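Notes on the Stadidham wage top-up

15/08/2026

Filed under: labor, public money

Most arguments about wage subsidies skip the part where the money moves. I spent a few evenings in June reading the rules of the Stadidham top-up, a town program that pays part of the wage of low-paid workers, and I want to set down how it works before I forget the details.

The town sets a target hourly wage. If an employer pays less than the target, the program covers 70 percent of the gap. The employer applies, the employer gets the money, and the full amount has to show up on the worker's pay stub as a separate line. Coverage lasts 26 weeks per worker and can be renewed once.

Two design choices matter here. The first is that the gap is measured per hour, so a part-time worker gets the same hourly help as a full-time one. A program based on monthly income would pay more to someone who cuts hours. This one doesn't. The second is that there is no phase-out point where one extra dollar of pay costs the worker more than a dollar. A 2 dollar raise from the employer reduces the top-up by 1.40, so the worker keeps 60 cents of each dollar. That is a steep rate, but it is the same rate all the way up.

The weak spot is the employer side. A firm that knows the town will fill most of the gap has less reason to raise pay on its own. Marsden, the next town over, tried to deal with this by capping the share of subsidized staff at 20 percent of payroll. Stadidham has no cap. Nosoma, a packing firm with sites in both towns, files under both sets of rules, and it would be useful to see its pay scales side by side. They are not public.
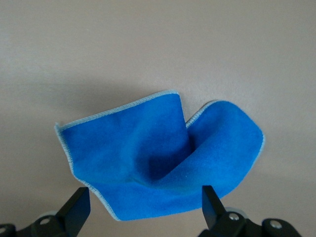
Who gains more from a top-up like this, the worker or the employer?

It depends on how hard it is to hire. When workers are scarce, firms have to bid for them and most of the money ends up in wages. When there are plenty of applicants, part of it stays with the firm as lower base pay.

I also looked for a plain count of renewals and did not find one. The payment system is run by Flonovico, and the town's report gives only totals – no split by firm size, no split by hours worked. I have asked the town office for the breakdown and will add it to this post if it arrives.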